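Section 3: Folding and storing your flared skirt

Right, so you've got your Gredska skirt sewn, hemmed and pressed, and now you'd like to put it away without undoing all that lovely pressing. I've had more emails about this bit than about the sewing! Flared panels are a pain to fold because they're narrow at one end and very wide at the other, and if you fold one like a tea towel you end up with a lumpy triangle that slides off the shelf.

I've been making this pattern since March and I fold mine on the bed. You can use a big table if you've got one, but I like a bedspread underneath as it grips the cloth a little and stops the hem wandering off on you.

Before you start

You'll need:
A clear bed or table, longer than the skirt
A lint roller (optional, but my dog would say otherwise)
A sheet of acid-free tissue if the skirt's going away for the whole winter
A shelf, drawer or storage box at least 51 cm wide

CAUTION: Let the skirt cool right down after ironing. Warm cloth takes a crease beautifully, including the ones you don't want. I give mine the length of a cup of tea.

NOTE: If you made the lined version, skip to Section 4. The lining has to be smoothed separately and the steps run in a different order.

Laying it out

1. Do up any zip, button or hook at the waist. An open zip will twist the whole top edge while you're working.

2. Hold the skirt by the waist and give it one good shake, then let it hang for a moment so the seams drop straight. Don't tug on the hem. If you cut yours on the bias it'll stretch, and you'll be back at the ironing board saying things the neighbours can hear.

3. Lay it down with the waist at the top and let the hem fan out towards you. It doesn't have to be square to the bed (mine always ends up on a bit of an angle and it's never mattered).

4. Take hold of one top corner and keep it still while you smooth the rest out, working from the waist down to the hem with a flat hand. Follow the vertical seams and you won't go far wrong. Soft wrinkles are fine at this point, so only chase the sharp ones.

5. Check the small pieces near the waist. A pocket flap or a tab that's folded over on itself will leave a dent in the layer above it, so flatten it now or fold it over neatly on purpose.

6. Have a look along the hem while it's spread out. I use a darker pink thread for my overlocking on the pink version, partly because I like it and partly because loose loops show up straight away. Snip any tails, and mark anything that needs restitching. 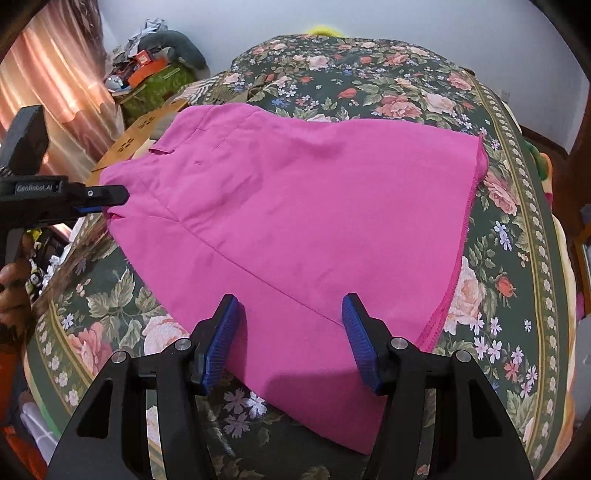

Making the folds

7. Bring the left side of the flare in towards the middle until the outer edge runs straight down from the waist. You'll have a long thin wedge of cloth folded over at the hem and hardly anything at the top, and that's exactly what you're after.

8. Do the same on the right. The two wedges can overlap a little. If they're overlapping by more than a hand's width, fold each one back on itself so the bulk is spread out.

9. Lay your tissue down the middle now, if you're using it. One sheet is plenty, and Pejman Salehi at our Thursday sewing group rolls his into a loose sausage and puts it where the next fold will go, which I've since pinched for my good skirts.

10. Fold the hem up to just below the waist. Keep it light and don't press down on the fold.

11. Fold once more, or leave it there if you've got a deep drawer. I stop at two folds for heavier cotton and go to three for thin stuff.

CAUTION: Don't use pegs, bulldog clips or rubber bands to hold the bundle together. They mark the cloth, and rubber goes sticky over a hot summer. A strip of cotton tape tied in a bow does the job.

Putting it away

12. Store it with the last fold facing you, so you can slide one skirt out without dragging the whole pile. Heavier skirts go at the bottom.

13. Pop a label on the tape with the pattern size and the colour. I've got 14 of these now and they look very much alike once they're folded!

14. Refold every few months along slightly different lines. This matters most for anything with a crisp finish, where an old crease can turn into a faded stripe.

NOTE: If you'd rather hang it, use a clip hanger with padded jaws and clip through the waistband only. Bias-cut versions should stay folded, as the hem will drop on a hanger.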